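3.2 Surfaces and spills

Most earlier work on housekeeping in shared offices looks at desks and kitchens. Floors get a line or two, and dark glossy panels hardly anything. We think thats a gap. Staff at the Serkeck site filled in 104 log sheets between July and the close of the study on 28th January, and the same two complaints kept coming back - marks on shiny surfaces, and liquid on carpet.

Glossy first. A dark see-through panel is hard to judge by eye. Reflections sit on top of whatever is behind it, so a smudge and a shape on the far side can look much the same. Bare metal next to it is easier: fine scratches show up in bright light, and raters agreed on them quickly. Figure 1 has both kinds of surface close together.

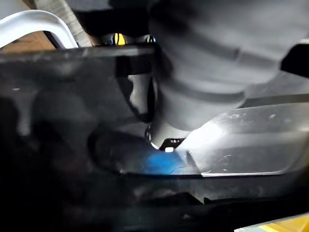

Figure 1. Dark, glossy panel with blurred reflections or shapes in it; at right, a light grey metallic plate, slightly scratched.

For scoring we used the Plilov sheet, 19 items, cut down from the longer Jillent form. Panels were scored twice, once from straight on and once from the side. The side view was stricter. Not a surprise, but it does mean that older scores taken from one angle only should be read with care.

Carpet is a different problem. Liquid on a hard floor makes a pool with an edge. On carpet it breaks up - droplets on top of the fibers, darker damp patches around them, and no clear outline to trace. Striped gray carpet adds to the trouble becuase the pattern already runs light to dark. In Figure 2 the shine gives the spill away more than the change in color does. 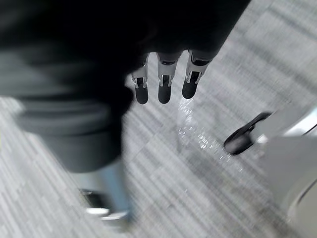
Figure 2. Clear liquid on gray striped carpet. The trail thins toward the lower right.

Raters were told to mark the wet area by its shine first, then by color. Where the two disagreed, the larger outline was kept. Thin ends of a trail were the main source of disagreement and we did not fix this. Blotting and drying times are in Section 3.3, along with the fiber types.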